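Brotel Boards > Clothing and Footwear > Work shoes

Topic: Resoling vs replacing, is it worth it for cork footbeds?

mudlark_jen
Wednesday, June 17, 2020

Hello all, long-time reader, hardly ever post. I've got a pair of Kohlhase two-strap sandals that I've worn pretty much every dry day for years. The cork has gone crumbly along the inside edge and the heel is worn right down on the outside, so I walk like a sailor. Cobbler in town wants 41 quid to do new soles and reseal the cork. New pair is 73. I love the old ones because they've moulded to my feet (I've got a bunion on the left and it has made itself a little dent) but is it daft to spend that much on something so tired?

Other option is the Zundar copy, which my sister swears by, but I've never had any luck with their sizing.

pebbledash
Do the repair. You said yourself they fit the bunion. New ones will take you all summer to break in and you'll be in plasters until March.

Tanner_of_Hull
Depends on the cork. If it's only crumbly at the edge then a reseal is fine, I've done mine with the little bottle of cork glue and a cheap paintbrush. If you can push your thumb into it and it stays pushed, it's had it and no amount of sealing will bring it back. Have a good press under the heel before you hand over any money.

And ask what sole they're putting on. Ours uses a soft foam one that's lovely for a month and then flat as a pancake.

mudlark_jen
Just pressed it. Heel is solid, it's only the arch side that flakes. And no idea about the sole, I'll ring and ask!

gluepot
Going to disagree with the repair crowd, sorry. I had the exact same thing done on mine and the new sole came away at the toe on holiday. Four weeks, that's all I got. The cobbler did it again for nothing, fair play to him, but I'd lost faith by then and I only wear them to put the bins out now. For the difference in price I'd get the new ones and keep the old pair for the garden.

pebbledash
That's one bad glue job, gluepot, you can't write off the whole trade on it. I've had mine resoled twice and never a problem.

gluepot
I'm not writing off the trade, I'm saying 41 is a lot for a gamble. If it was 20 I'd be with you.

softshoeshuffle
Can I put in a word for Zundar? I know people turn their noses up, but I've got wide feet and a high instep and they're the only ones where the strap reaches the hole I want. The trick is to ignore the size chart and go down one. I ordered my normal size the first time and they were like canoes. Second pair, one size smaller, perfect straight out of the box, wore them all day at a wedding (under a long dress, don't judge me).

I did have a bit of a palaver with the return, mind. They wanted the original tissue paper back in the box and I'd already used it to stuff a handbag.

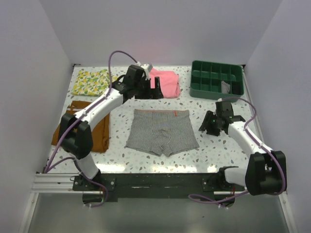 So I ironed it, would you believe, on the coolest setting, folded it back round the shoes and sent it all off. Refund came through with no quibble. The only thing I'd say against them is that the footbed gets very shiny and a bit slippy when it's hot. I rub mine with a nail brush every couple of weeks and that roughs it up again. And the buckles are plastic, if that bothers you. Doesn't bother me, they weigh nothing.

Tanner_of_Hull
Ironed the tissue paper!! I have never returned a thing in my life without just shoving it all in and hoping.

On the buckles, it would bother me. A metal one you can bend back if you tread on it. A plastic one snaps and then you're into a new strap or a new shoe.

softshoeshuffle
I have trodden on mine plenty and they're still going, but point taken.

heelbar_regular
Has anyone tried Cluditz? They do the footbed as a separate piece, so you can pull it out and swap it when it wears. I've got the closed-toe ones for work (on my feet all day in a garden centre) and the soles are like tractor tyres, they do not wear down. The step counter on my phone said 1,792 before I'd even had my first cup of tea this morning, so they do get a proper test. Downside is they're heavy and they come in brown or a different brown.

mudlark_jen
Ooh, hadn't thought of swappable. Would the insert mould to a bunion though? That's the whole thing for me.

heelbar_regular
A bit. It's firmer than cork so it's slow going. I'd say mine have got the shape of my heel but not much round the toes. If your bunion is sore I'd want to try them on in a shop first.

gluepot
Heavy shoes and a bunion, no thank you. I had a pair of work clogs like that and my knees were complaining by dinnertime.

heelbar_regular
Each to their own, my knees are fine!

mudlark_jen
Right, I rang the cobbler. He uses a hard rubber sole, not the foam, and he'll stitch the toe strap where it's fraying for the same money. He also said he'd redo it free if it lifts before Christmas. So I'm taking them in on Saturday. If it goes wrong gluepot can have a good laugh at me.

gluepot
I wouldn't laugh! The stitching thrown in does make it a better deal, I'll give you that. Get him to write the Christmas bit on the ticket.

Tanner_of_Hull
Good choice. Don't wear them in the wet for the first few days, and keep them off the radiator when you do get caught in the rain. It dries the cork out something terrible.

pebbledash
Pleased for your bunion. Let us know how they come back, mine are nearly due again and I might ask my chap about hard rubber.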